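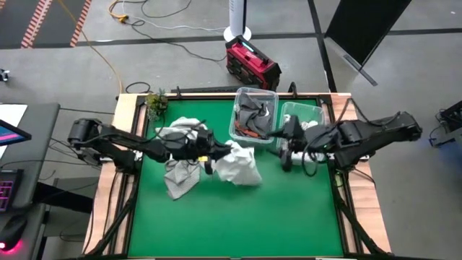 Progress report, second period
Project: Clarar writing guide for adult learners
Prepared for: Flovbridge
Prepared by: Ashraful Wanigasekara
22 July 2024

1. Work done in this period

The chapter on articles (a, an, the) is finished and was sent to both teachers for review. It took more time than we planned. Many of our learners speak a first language without articles, and the first draft explained the rules in words that were too difficult for them. I have rewritten the sections on general and specific nouns with shorter sentences.

The exercise bank has now 1,181 items, of which 317 are new in this period. The new items are mostly on these points:

The first and second mention of a noun
Nouns that can be countable or uncountable (paper, glass, experience)
Place names with and without "the"
Fixed phrases (at school, in the hospital)

2. Trial with learners

The Magesa evening classes used the draft chapter for four weeks. We received nearly 900 completed exercise sheets. The most common mistake was a missing "the" before a noun followed by "of". Learners did better with "a" and "an", but words such as "hour" and "university" are still a problem - the spelling leads them to the wrong choice.

The teachers asked for an answer key that gives the rule next to each answer. I agree with them, and this work has started.

3. Delays

The chapter on prepositions is three weeks late. The editor at Cellari was not available for part of the period, and I did not want to continue without her comments on the section about time expressions. She has now returned the first half.

4. Budget

Spending is within the approved plan. An amount of 2,015 dollars for audio recording was not used and I ask for permission to move it to the next period.

5. Next steps

Complete the answer key for articles
Finish the prepositions chapter and send it to the teachers in August
Agree with Flovbridge on the layout of the printed version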